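Home Reviews Reading Lists How-To Contact
Search this site... Go

How to Keep Track of a Long Crime Series

2018-12-14

I came to the Skamby books at number six, which was a mistake. Everyone was grieving for a sergeant I'd never met, and I spent 232 pages wondering who Kjærgaard was and why people went quiet when he walked in. So I started keeping a series notebook, and I've done it for every long series since!

Get a cheap notebook and give each book two facing pages. On the left go the people. Write the name, the job, and the chapter where they first turn up. On the right goes the case, in five or six lines, with the killer's name on a folded slip of paper so you can lend the notebook out (my friend Remedios Padilla insists on this, and she's right).
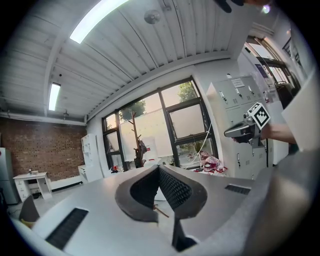 Next, save the last page for the detective's home life. Marriages, moves, bad knees, the dog - all of it. Series writers love to bring back an ex-wife after 900 pages and expect you to remember her.

Do your writing at the end of each chapter, while the names are fresh. I tried doing it once a week and mixed up two brothers for most of a book.

If the places confuse you, draw a map. Mine of Findale is terrible, just a harbor, a church and a lot of arrows, but I look at it constantly.

Before a new book comes out, read only your left-hand pages. It takes me one cup of coffee. I'm doing mine again in March, when the next Skamby is due.

Posted by Marites Lumbao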